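Section 4: Setting up the till for your first trading day

Right, you've got the shutters up and the keys to the shop in your pocket, so let's get the till going. I wrote this guide after opening my own little bakery in Tosstead, and I've used the Gunawan till at the counter ever since. I'm assuming you've already done Section 3 and the box is plugged in with a green light showing on the front.

Put the kettle on, it'll take you a good part of the morning the first time (mine took until nearly lunch, but I kept stopping to serve people!).

1. Switch on the till and wait for the welcome screen. Mine sits on a blank screen for ages before anything happens. Leave it be.

2. Type in the starter code, 2409, and press Enter. You'll be asked to choose your own code straight away.

CAUTION: Don't keep the starter code. Every one of these tills leaves the warehouse with the same one.

3. Go to Shop > Details and fill in your trading name, address and VAT number if you have one. Whatever you type here gets printed on every receipt, so read it back out loud. My first receipts said "Tostead" and a customer pointed it out before I did.

4. Go to Items > New and add your products. I'd start with your best sellers and leave the rest for a quiet afternoon. I put in 18 on the first day and got by perfectly well, with an "Other" button for the odd scone.

Note: the till lets you have up to four pages of buttons. Try to keep everything you sell before 11 in the morning on page one, or you'll be swiping back and forth with a queue out of the door.

If you do hot drinks as well as things to eat, make a separate group for them. Tax can be different for eating in and taking away, and it's so much easier to sort out now than to go back through a month of sales with a pencil, which I have done, in March, with a cold. Press Groups, then the plus sign, and type a short name. Long ones get chopped in half on the button. 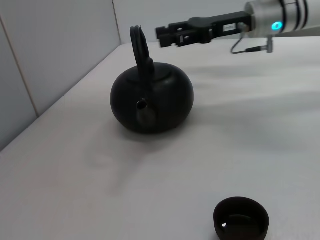 5. Add your staff. Go to People > New and give each person their own code. When the drawer is out at the end of the day you'll want to know which sales went through on whose shift, and it saves a lot of awkward chats.

6. Count your float into the drawer and enter the total under Cash > Start of day.

CAUTION: Once you press Confirm you can't change the float until you close the day. Count it twice.

7. Ring up a pretend sale, print the receipt, then refund it. If both show under Today, you're ready to open. If the refund is missing, check you're signed in as the owner.

Section 5 covers the card reader, and you'll want your bank letter handy for that one.

Comments (3)

Kasun Cassim
Step 6 caught me out at our Wotley shop, I confirmed with the pound coins still in the bag. Is there any way to undo it?

Nuria Sarmiento
Kasun, just put the missing coins through as Cash > Paid in. The total at closing comes out right then.

Mayu Uchida
Thanks for the bit on groups! I'd named mine "Cold sandwiches and salads" and the button said "Cold sandw".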